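About Uvum

Uvum makes nail polish in small batches, in a former dental supplies shop that still has the old name, Clident, in faded letters over the back entrance. We have been meaning to paint over it. Couriers have grown fond of it, and one of them will deliver to nothing else.

The company was started by Grigoris Dimitriou and Rafail Papadakis, who met at a cosmetics wholesaler and bonded over a shared dislike of beige. Grigoris mixes the colours. Rafail does the accounts, the labels and the saying no. Their first polish was a murky green called Pond, which sold 371 bottles, mostly to people who wrote in afterwards to ask whether it was meant to look like that. It was. Pond is still in the range and has outlived several shades we thought were prettier.

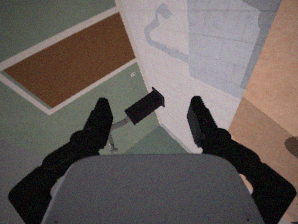 Black fingertips, spread wide.

What we make

We have creams, jellies, a few shimmers and one magnetic polish that took Grigoris most of a winter and a good deal of swearing. Everything is mixed by the bucket, and a bucket gives us up to 700 bottles if no one knocks it over. When a shade runs out we make it again, provided the pigment can still be had. Sometimes it can't. Please stop emailing about Damson Affair, we miss it too.

The names are argued over at lunch. Cemport is a flat grey with a bit of lilac in it, named after a ferry terminal Rafail once spent nine hours in. Bakalis is a tomato red, after the grocer's two doors down, who asked for a free bottle in return and then complained that it chipped. (He had put it on over hand cream. We've spoken to him.)

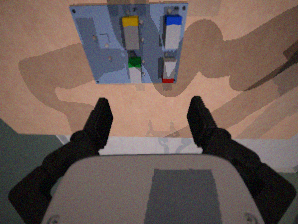
Yellow top, blue top.

How we test

Every new shade gets worn for a week by everyone in the building, including Rafail, who has very short nails and strong views on drying time. Each of us washes up, types, opens parcels and peels at least one orange. If a polish can't survive the orange it goes back to the mixing bench. We also swatch each colour on pale, medium and dark skin, over a ridged nail and a smooth one, and put all of those pictures on the product page, even the unkind ones.

We send nothing out until two coats will cover. Three, for the jellies. We used to say one coat for Pond and have since apologised.
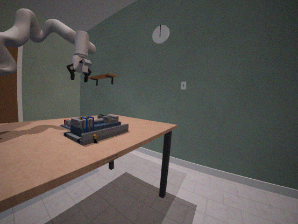
White arm over a wooden-topped table.

Orders and visits

Orders placed before 2pm go out the same afternoon. We close for most of August, when the mixing room gets too warm for the solvents and for Grigoris. Bottles can be sent back to us empty, rinsed or otherwise, and we knock something off your next order for each one. So far 1,185 have come home, a few of them still half full, which we try not to take personally.

You can call in by arrangement. There's a swatch table, a kettle and a chair with good light.
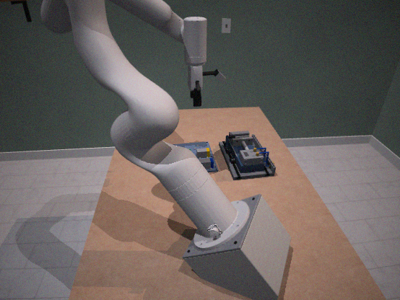 Our next collection is greens again, because Grigoris was left unsupervised with the pigment catalogue. There will be a moss, a bottle green and something he keeps calling "serious pear". The darkest one is close to that dark green wall behind the white arm, though with a drop more blue and a proper gloss on it. Rafail would like it recorded that he asked for a pink. If you want to hear when they're ready, put your name on the mailing list at the foot of the page. We write when there's a new polish and otherwise leave you alone.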